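The Lid That Stopped the Line

At Cornberg, a packing robot kept losing its grip, and the cause was hidden in plain sight

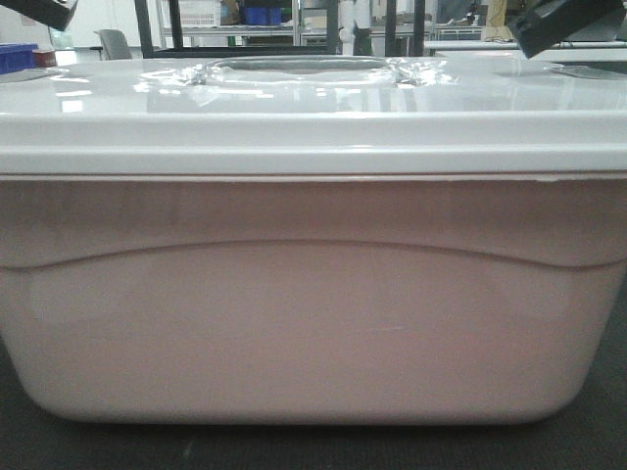
A white storage tub between the gripper fingers at the Cornberg test bench. Clear plastic is bunched around the opening in the lid.

The first tub fell in the morning, and the operators did not worry much. A tub falls sometimes. By the end of the shift there were 12 on the floor, and one of them had landed inside the safety fence of the next cell.

Cornberg packs household storage boxes for several retailers. Two of its lines use an arm supplied by Nustik, with two black fingers that close on a tub from both sides and carry it to the pallet. In the months before the trouble began, the cell had moved its loads with very few stops. Then, in March, the drops began to come in groups. There could be a quiet day, and after it a bad one.

The maintenance team changed the finger pads. They checked the air supply and calibrated the arm again. For a short time the numbers looked better, and the cell went back to full speed. That was a mistake, and the team says so openly. The next bad day was the worst of all, with 231 stops recorded.

An engineer from Pettigrew, the company that looks after the software, asked for the complete log. It held 1,274 failed picks. Almost all of them had the same pattern: the camera gave a height for the lid, the arm came down, and the fingers closed too high. They touched the smooth edge of the lid and pulled it, when they should have held the body below.

The camera was measuring reflections. The new lids were glossier than the old ones, and the wrinkled film around the opening threw light in every direction. The system took some of these bright points for the real surface.

What worries safety people is the part after the failed grip. The arm believed it was holding a tub and swung at normal speed. The force sensor had a limit set so low that a lid alone was enough to pass the check. On 3 occasions the lid came off during the swing. No person was hurt, but the fence on that side was open at the top.

Cornberg has now raised the limit, closed the fence, and moved the lamps above the cell. The arm also makes a short pause after lifting, to weigh what it has. This costs about a second for each tub, and the production planners are not happy with it.

The same arm will soon start on the Arham range, where the lids are transparent. Testing on those has not finished yet.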